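Workshop Tips: Buying for a Small Robot Bench Without Blowing the Budget

8/19/22

I've now set up a bench for two arms twice, once badly, so here's what I'd tell a friend before they put anything in a cart.

Price the arm last

I know, it's the fun part! But the first time, I spent 95 percent of the money on arms and then went hunting for brackets and cables with pocket change. Write down every boring thing first (clamps, power, cameras, mounting rails, a table that won't wobble) and see what's left over. My boring list ran to 12 lines.

Ask what the quote leaves out

I got quotes from Pundon and Civa in July, and they looked miles apart until I read the small print. One had the gripper in it and the other didn't, and neither one had shipping. Now I send every seller the same short email asking for arm, gripper, mounting plate, power supply and delivery as separate lines. It's a dull email, but it makes the answers easy to compare.

Buy the table heavy

Mine is metal, from Tondport, and I wish I'd gone that way the first time instead of trying to save money with an old desk. You want something you can clamp to on every side. Measure the doorway before you order (ask me how I know).

Leave a line for cables

Measure along the path the cable will really take, down the leg and around the corner, then add a bit for slack. I ended up 11 feet short on my first order and paid for shipping all over again, grr. Get a decent power strip while you're at it and put it where you can reach it.

Spend on the gripper, save on the props

A cloth over the metal gives small parts a softer place to land, and it costs next to nothing. Boxes, blocks and a kitchen scale can come from around the house. I keep a little Hettiarachchi tray for the fingertips, and I'd put 3 spare sets in the budget right from the start, especially if you'll be picking little things out of boxes with sides.

Plan the work before you plan the reach

Lay your boxes out on the floor with tape and check that each arm can get to the bottom of them, including right up against the walls. Reach on a spec sheet is usually measured with the arm stretched out, and reaching down into a box is a different job. Picking up something small near the front wall is the one I'd test before signing for anything.

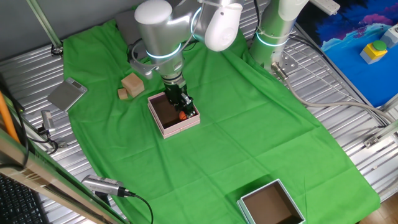 Keep some money back

Whatever you think the total is, hold a little aside until the bench has been running for a few weeks. You'll find out pretty fast which bracket is in the wrong place, and you'll want another camera. I did, anyway, and I still have one more on my list.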